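Fault Review Technician, Simulation (two openings)
Reker, Cernden
Full time, on site
Department: Nasska test group
Reports to: Test lead, Nasska

About the job

Reker builds control software for robot arms that work in homes and small commercial kitchens. Nasska is our table-setting and put-away project. We run it in simulation first and then on real arms at our Cernden shop and at our partner Lappalainen.

In November one of the real arms at Lappalainen failed to stop when it should have. The arm was reaching for a plate near the corner of a table. The wrist touched the table edge, the contact check did not trip, and the arm kept pushing until an operator hit the emergency stop. The operator was not hurt. The table was damaged and the wrist joint had to be replaced. All Nasska work on real arms has been on hold from that day.

We then went back through the simulation logs for the same software version. Out of 3,119 runs, 138 had the same fault: contact with furniture, no stop, and a result of "complete" in the log. The fault was there to be found before the software went to Lappalainen. Our review process only looked at runs the system had already marked as failed, so these were never opened by a person.

We are hiring two technicians to change that. You will review runs whatever result the log gives them, and you will have the authority to hold a release. 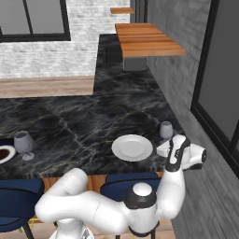 Nasska simulation: the arm at the dining table, gripper beside the plate and glass.

What you will do

Watch recorded simulation runs from the room view and the gripper view, and compare what you see with the contact log.

Mark each run with the correct result, and write a short fault report when the log is wrong. Reports go to the controls team and to the safety contact at Lappalainen.

Rebuild fault cases by moving furniture, plates and glasses in the simulated room, then run them again on the current software.

Check clearance between the arm and nearby objects. The elbow and upper link need as much attention as the gripper. Several of the missed contacts were on parts of the arm well behind the hand, where the planner was using a simplified shape that was too small.

Keep the list of open faults up to date and present it at the release meeting. A release does not go out with an open contact fault on the list.

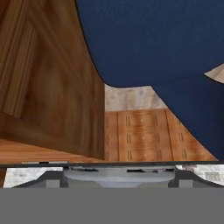 The gripper view takes some getting used to. Furniture can fill most of the view, and you will often have to work out where the arm is from a cabinet edge and a bit of floor. We give four weeks of paid training before you review on your own. During training you will go through all of the missed runs from the November software, including the ones we got wrong a second time when we rechecked them.

What we need from you

A two-year technical degree, or comparable work experience in testing, inspection, machine maintenance or quality control.

Patience with repetitive material. Most runs have nothing wrong with them, and you will need to give the last one of the shift the same attention as the first.

Clear written English. A fault report should let an engineer find the moment of contact without calling you.

Willingness to disagree with the log, with a lead, or with a release date, and to put it in writing.

Helpful but not required

Experience with any robot simulator. Basic Python. Lockout/tagout training. Time spent working around industrial or service arms.

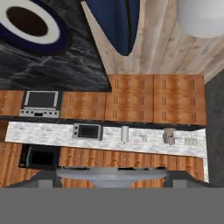 Gripper view from above the kitchen cabinets, looking down on the stove and countertop.

Kitchen runs

The fault has not been found in the kitchen runs so far, but that set has had less review than the dining set. One of the two positions will start there. Please say in your application if you have a preference.

Work on real arms

This job starts at a desk. When the hold is lifted, technicians will also attend hardware tests in Cernden and make occasional trips to Lappalainen. You will be trained on the emergency stop and the marked work area before you enter a test cell. Any technician may stop a test at any time and will not be asked to justify it on the spot.

Pay and hours

Hourly, paid every other week, with health coverage from the first day. Day shift, starting at 7:30 a.m. Overtime is occasional and voluntary. Safety shoes are provided.

How to apply

Send a resume and a one-page letter to the Reker hiring office in Cernden. In the letter, describe one fault you found in a product, machine or process that had already passed a check, and what you did about it. Leave out any details that belong to a former employer.

Applicants who move forward will do a paid half-day exercise using recorded Nasska runs. Both positions are open until filled.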